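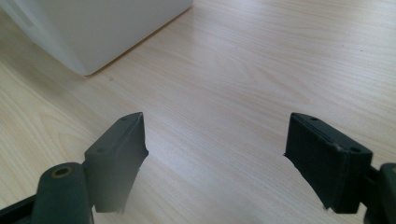

Set up the Sondon 800 on a flat, solid table that doesn't rock when you lean on it. Most of the trouble reported with the machine in its first month comes from the table, and a folding card table is the worst of them. A pale timber top like the one shown is a good choice for seeing dropped pins and dark thread, but it will throw some sheen where the light falls on it, so turn the machine until the shiny patch is out of your line of sight to the needle. Leave 200 mm clear behind the machine for fabric to feed through. Felt pads under the feet will protect an oiled or waxed finish, but check that the machine still sits level.

3. SETTING UP THE MACHINE

3.1 Unpacking

1. Lift the machine out by the carry handle. Do not lift it by the handwheel or the extension table.
2. Remove the tape from the needle plate, the presser foot lever and the accessory drawer.
3. Pull out the sheet of card under the presser foot. Raise the foot first.
4. Check the accessory drawer against the packing list. The screwdriver is in the small paper sleeve with the spare needles and is easy to throw out by mistake.
5. Keep the foam ends. If the machine goes to Peltbridge for service by courier, it needs to travel in them.

Caution: Do not plug the machine in until all of the tape and card has been removed.

3.2 Connecting the power and foot control

1. Turn the power switch on the right-hand side to OFF.
2. Push the foot control plug into the lower socket until it clicks.
3. Push the power lead into the upper socket, then into the wall outlet.
4. Put the foot control on the floor where your foot falls naturally. On floorboards or tiles, use the rubber mat supplied.
5. Turn the power switch to ON. The lamp over the needle comes on.

If the lamp doesn't come on, press the power lead in again at the machine end. The fit is tight when new.

Caution: Never rest anything on the foot control, including a folded pattern or a pair of shoes. Switch the machine off at the wall when you leave the room.

3.3 Winding a bobbin

Use only the clear bobbins supplied, or replacements marked for the 800. Metal bobbins of the same width are slightly taller and will drag in the case.

1. Put the spool on the spool pin and fit the cap that most closely matches the end of the spool.
2. Take the thread round the winding tension disc, on the top left of the machine.
3. Pass the thread end up through the small hole in the bobbin from the inside.
4. Set the bobbin on the winder and push the winder to the right.
5. Hold the thread end and press the foot control gently. After a few turns, stop and trim the end close to the bobbin.
6. Press the foot control again and let the bobbin fill. The winder stops when the bobbin is full.
7. Push the winder back to the left, lift the bobbin off and cut the thread.

Note: The needle will not move while the winder is to the right. If the machine hums but won't sew, check the winder before anything else.

A bobbin that has wound fuller at the top or the bottom has missed the tension disc. Strip it and wind it again. It won't sew properly as it is, and adjusting the top tension will not help.

3.4 Putting in the bobbin

1. Raise the needle by turning the handwheel towards you. Always turn it towards you.
2. Raise the presser foot.
3. Slide the cover plate off.
4. Drop the bobbin in with the thread coming off anticlockwise.
5. Draw the thread through the slot at the front, then left along the groove.
6. Replace the cover plate, leaving a tail of thread lying to the back.

3.5 Threading the top

Thread the machine with the presser foot UP. With the foot down the tension discs are closed, the thread rides over them and you will get a nest of loops on the underside of the fabric. People usually take this for a bobbin fault.

1. Raise the foot and raise the needle to its highest point.
2. Draw thread from the spool and hook it under the first guide.
3. Bring it down the right-hand channel, round the bottom, and up the left-hand channel.
4. Pass it through the eye of the take-up lever from right to left.
5. Bring it down again and behind the guide on the needle clamp.
6. Thread the needle from front to back. Pull through enough thread to reach the edge of the extension table.

The automatic needle threader works with needles of size 80 and above. Finer needles must be threaded by hand.

3.6 Bringing up the bobbin thread

1. Hold the top thread loosely in your left hand.
2. Turn the handwheel towards you through one full turn.
3. Pull the top thread. A loop of bobbin thread comes up through the needle plate.
4. Catch the loop, pull the end free and lay both threads under the foot to the back.

3.7 Test sewing

Test on a double layer of the cloth you intend to use. If there is none to spare, plain calico will do.

1. Set the stitch dial to straight stitch, the length to 2 and the tension dial to 4.
2. Lower the foot and sew a line as long as your hand.
3. Stop, raise the needle and the foot, and draw the fabric out to the back.
4. Look at both sides.

The stitches should look the same top and bottom. If the bobbin thread shows on top, turn the tension dial down by half a number and sew another line. If the top thread shows underneath, turn it up by the same amount. Make one change at a time. If you find yourself a long way from 4, set the dial back and thread the machine again from the spool.

Using a different colour in the bobbin for the test makes the result much easier to read. Change it back before you sew anything you want to keep.

Skipped stitches on stretch fabric are normally a needle problem. Fit a ball point needle with the flat side of the shank to the back, pushed up as far as it will go, and tighten the clamp with the screwdriver. Finger tight isn't enough.

3.8 First weeks of use

The machine leaves the works oiled and does not need more oil when new. Brush out the bobbin area each time you change the needle, and more often with flannelette or towelling. Do not use canned air, which blows lint further in. Don't be concerned by a slight smell of warm oil in the first few hours of sewing.

Knee-lift users: the bar is sold separately and fits from the front. Instructions come with the bar. It cannot be fitted to machines in a flush-mount cabinet.

Cover the machine between uses and keep it out of direct sun. The cream panels yellow near a north-facing window. This is not covered by the warranty.

For service, contact the Peltbridge workshop and ask for Siobhán Dunne or Yi-chun Hung. Have the serial number ready from the plate beneath the machine. The workshop shuts for stocktake in May, and machines received then are held until it reopens.

Related items
Sondon 800: choosing a presser foot
Sondon 800: buttonholes, one-step and manual
Needle sizes and fabric weights
Fitting the Clemden flush-mount cabinet
Packing your machine for courier
Replacement bobbins and spool caps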